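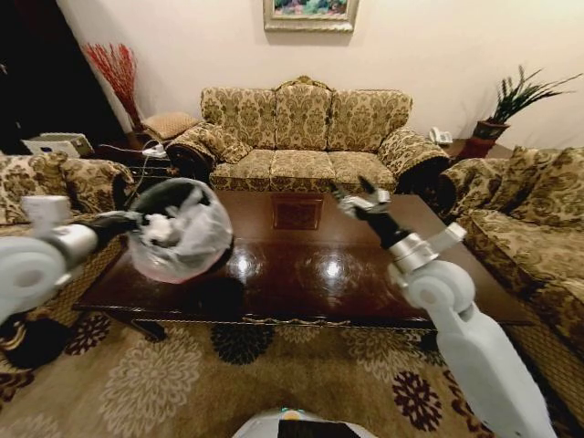
The coffee table and patterned sofas in the front room at the Lindsay house. A clear bag of crumpled tissue or paper is held above the table.

LINDSAY -- The front room of the old Orkamska boarding house will open to visitors in July, after 14 years in which it was used mostly for storage.

The house was bought last fall by Bekico, a small property firm that plans to rent the downstairs rooms for family gatherings and meetings. The upper floor will stay closed until the stairs are repaired.

Kelechi Bassey, who manages the building for the firm, said the furniture was kept because it suited the room and was in better shape than anyone expected. The sofas have matching brown-and-gold damask covers, and the one along the back wall has a carved wooden crest. The long coffee table has a glossy reddish-brown top and a thin gold-toned trim around the edge.

"People asked if we were going to put in something modern," Bassey said. "We looked at prices and we looked at the sofas, and we kept the sofas."

The table was refinished by Senad Mladenović at his shop in Lirnden. He said the old top had ring marks and a burn at one end, and the work took 3 weeks. The repair bill for the table came to $744.

Cleaning is still going on. Papers and old packing were cleared from the cabinets last month, and small trash is now bagged at the end of each day. Karlijn Van Acker, who is handling bookings, said visitors will be asked to use coasters and to leave shoes in the hall.

Renting the room for an afternoon will cost $250, with a lower rate for Lindsay residents -- the amount has not been set. Kitchen use is extra. Bookings open at 9 a.m. on the first day of July, at the side entrance or by phone.

Parking is on the street only.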